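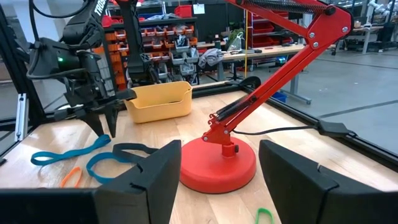
Sell the lamp or learn to fix it, one reader wrote to us in February, but quit letting it droop over your homework like a sick flower. Fair. The spring-arm desk lamp is the most complained-about thing in our mailbox, 106 letters last year, and most of them say the same thing. Head sinks. Arm creeps. Joint squeaks.

So, springs. A pair runs along the lower arm on a lamp like the red one, with another farther up. They hold the weight. When they tire the whole thing bows. New ones from Vidal, the mail-order parts place, cost less than lunch and come in a paper sleeve with no instructions at all. Take a picture before you unhook the old ones. Wear glasses, they bite.

Then the elbow. Three bolts, silver, easy to get at. Snug them a quarter turn at a time and move the arm in between. Too tight and it groans, too loose and your back where you started. I did mine at 11 at night with the wrong wrench. Do not do that.

A heavy round base is worth paying for. The Prilton, 349 dollars new, has a lovely one, but so do half the old lamps at the Stelthorpe flea market, where I paid 24 for mine, shade dented, cord fine. Clamp models save room but chew up a wood top.

Cord next. Run it out to the side and catch it in a clip at the table's edge. Cheap little thing. Stops the plug end sliding off behind the desk every time you move.

And the junk. Rubber bands, stretch bands for the bad shoulder, all of it drifts toward the light. A yellow plastic bin, low lip in front so a hand goes straight in. Zotby makes stacking ones, any brand will do. Mine gets emptied when it won't take any more, wich is more often than I'd like to admit.

Bulb last. Warm for evenings, cooler for bills and sewing. Check the rating inside the shade before you buy, the old ones run lower than you think. Mine is still on the original sticker, half peeled, and I had to read it with a flashlight.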